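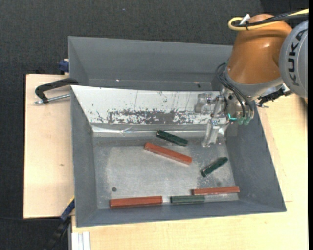 Trekwood Service Desk
Ticket: Label printing delay, Berisha site
Opened: Sep 11, 2020
Priority: Medium
Status: Closed

Summary

The Berisha site reported that address labels sent from Flurkotico, the order system, were reaching the printer at the packing desk several minutes late. In some cases labels were printed twice. Staff were asked to set aside any duplicate label and to check the order number by hand until further notice.

Details supplied by the site

The delay affected one printer only. Labels sent to the second printer, in the goods-in office, came out at once. The fault was first noticed after the morning batch of 500 orders had been released. The site had already switched the printer off and on, replaced the label roll and confirmed that no warning light was showing. A test label printed from the printer's own menu was clear and correctly aligned.

Log

Entry 1. Ticket accepted by the service desk. The site was asked to confirm the software version shown in Flurkotico under Help and to send a copy of the print queue. Version 11 was confirmed. The queue held a number of jobs marked as waiting, although the printer was reported as ready.

Entry 2. Queue cleared remotely and the print service restarted. Three test labels printed without delay. The site was asked to resume work and report back after the next batch.

Entry 3. The site reported that the delay had returned part of the way through the batch. The first 20 labels were printed normally, after which each label took longer than the one before. Duplicates were again found.

Entry 4. Network cable to the packing desk replaced by site staff at our request. No change. The original cable has been put back and is not considered faulty.

Entry 5. Case referred to Atier, who maintain the print driver under the present agreement. Atier asked for the driver log, which was supplied the same afternoon. Their reply noted that the driver was set to wait for a reply from the printer after every label and to send the label again if no reply was received within 3000 milliseconds. This setting was introduced with the April update and had not been applied to the goods-in printer.

Entry 6. Setting changed so that the driver no longer resends a label without instruction. The waiting time was left as it was. The site released a full batch and reported no delay and no duplicates.

Cause

An incorrect driver setting on a single printer. The printer itself, the cable and the order records were not at fault.

Action required by the site

Any duplicate labels still held at the packing desk should be destroyed. Orders packed during the period of the fault should be compared with the dispatch list - the list can be exported from Flurkotico under Reports. Should two parcels be found against one order number, please open a new ticket and quote the order number in the subject line.

Other sites using the April update have been sent a separate notice. Please do not alter the driver settings locally.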